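Section 4: Priming and bottling with the Wadlow kit

Read this section through once before you open the fermenter. Allow over 40 minutes for a full batch.

Before you start

Check the gravity two days running. If the two readings differ, leave the beer alone and test again in two days. Do not bottle on a falling reading.

CAUTION: Beer bottled too early can burst the glass. Use only crown-cap bottles rated for carbonated drinks.

1. Clean and sanitize 40 bottles, the bottling bucket, the siphon and the wand.

2. Boil 139 grams of corn sugar in two cups of water for five minutes. Cover the pan and let it cool.

3. Pour the syrup into the bucket, then siphon the beer on top of it. Keep the end of the hose under the surface.

4. Stir slowly with the long spoon — no splashing.

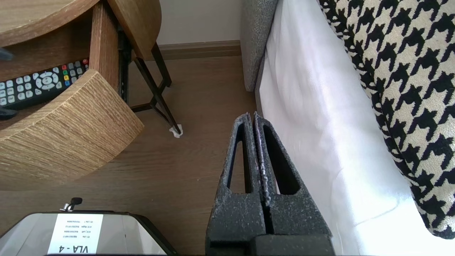
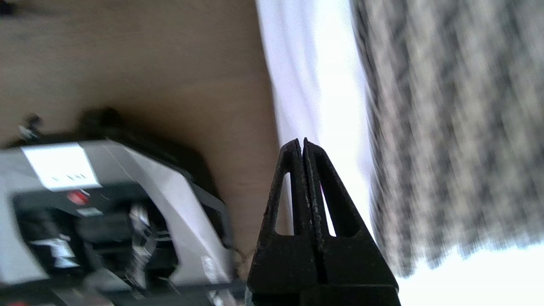
Ruairi McIver wrote that his first Trirlow pale came out flat in half the bottles and gushed in the rest, and that stirring a second time midway through filling cured it on the next batch. We now suggest the same for any batch over five gallons.

5. Fill each bottle to the brim, then lift out the wand. The level drops to the right height.

6. Cap at once and wipe down.

Conditioning

Store upright at 20 °C for two weeks. In July, or in any warm room, pick the coolest closet you have.

Note: A thin layer of yeast on the bottom is normal. Pour gently and leave it behind.

Chill one bottle overnight and try it before moving the rest. If it is still flat, give the batch another week.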